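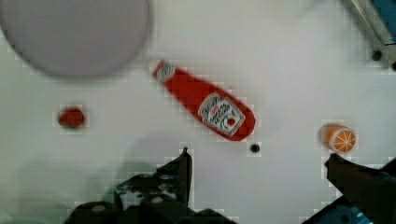
Orla Mac Giolla says ketchup should count as a vegetable, and that a tomato should go in the vegetable drawer where it belongs. Should we believe her? Let's check before we agree to anything.

Is a tomato a vegetable?

Ask a cook and you'll hear yes. Ask a plant scientist and you'll hear no. A tomato grows from a flower and has seeds inside, so to a scientist it's a fruit, the same as an orange. Cut an orange in half and look for the seeds. Some oranges have none at all, and people still call them fruit. Hmm. So seeds can't be the whole story.

Is ketchup just squashed tomatoes?

That's what plenty of people will tell you. Don't take their word for it. Read the label on the back of a bottle. You will usually find vinegar, salt and sugar or syrup in there too.

Does that make ketchup bad?

No, and be suspicious of anyone who says a food is all bad. A spoonful on your plate is fine. But would you eat a whole bowl and call it your vegetables? Orla might. We'd want to see some carrots first.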